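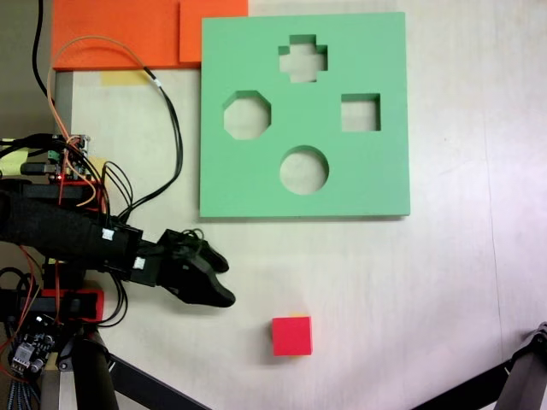 A reader in Zeltdale wrote in to say that her sourdough starter had gone gray on top over a long trip, and asked if it had to be thrown out. It did not. A gray or brown liquid on a starter is a sign of hunger, and a starter can come back from a good deal of neglect. Mold is another matter. If there is fuzz, or any pink or orange streak, throw the whole thing away and wash the jar.

How to bring back a neglected sourdough starter
Updated 2024-08-14

This is the method I use for a starter that has sat in the back of the fridge. Mine last went through it after being left from December until the end of winter. You will need flour, water, a clean jar and a kitchen scale. Cups will do in a pinch, but flour packs differently each time you scoop it.

Before you start

Take the jar out and let it come to room temperature. Pour off the dark liquid if there is a lot of it. If there is only a thin layer, you can stir it back in, though the bread will taste more sour.

Use plain unbleached flour with a spoonful of whole rye mixed in. I buy the stone-ground rye from Vornari, but any whole rye works. Tap water is fine in most towns. If yours smells strongly of chlorine, use filtered.
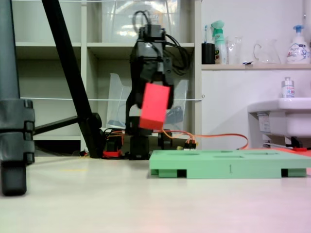

Does the starter need to be fed with the same flour as before? Any wheat flour will do, but a sudden change can slow it down for a few feedings. Mix the old and new flours half and half at first if you have both.

Step 1. Save a small amount

Scrape off the top layer and spoon 15 grams from the middle of the jar into a clean one. The rest can go in the compost. Don't pour it down the sink – it sets hard in the pipes.

Step 2. Feed it

Add equal weights of flour and water, 15 grams of each. Stir until no dry flour shows, scrape down the sides, and set the lid on loosely. Put a rubber band around the jar at the level of the starter so you can see how far it rises.

Leave it somewhere warm. The top of the fridge is good, or the oven with only the light on. Put a note on the oven door if you do that.

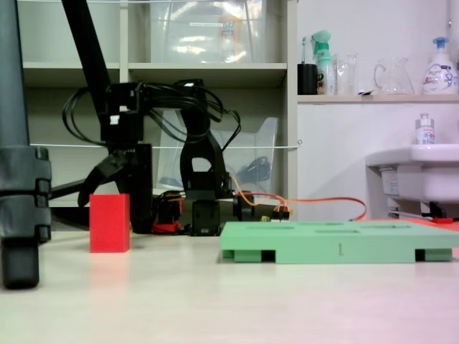 Step 3. Repeat twice a day

Each morning and evening, keep 15 grams, discard the rest, and feed as in step 2. The first day may show nothing at all. By day 3 there should be bubbles along the glass. Most starters are ready by day 5, and a cold kitchen can add a few more.

If it smells like nail polish remover, it is still short of food. Double the flour and water at the next feeding and it should settle down to something closer to yogurt.

Step 4. Check that it is ready

The starter should double between feedings, and do it two times in a row, before you bake with it. Some people drop a spoonful in water to see if it floats.
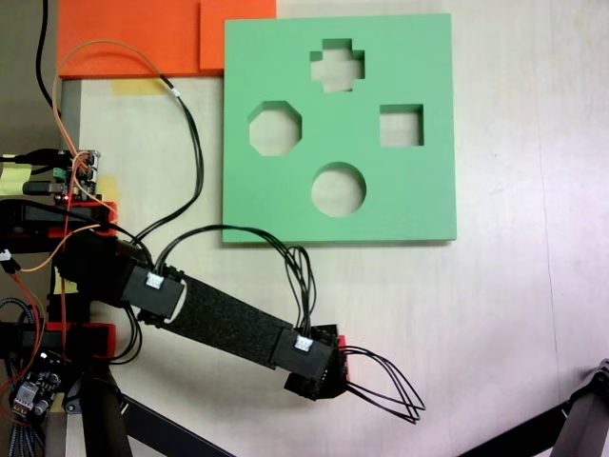
I find that test less useful with rye in the mix, as a heavy starter can sink and still raise a loaf perfectly well. Go by the rubber band.

For a first loaf, keep it simple: 400 grams of flour and a long rise. Once you are baking again, feed the starter, leave it out for an hour, and put it back in the fridge. A feeding once a week will keep it going. Before a longer trip, make it stiffer with extra flour so that it ferments more slowly.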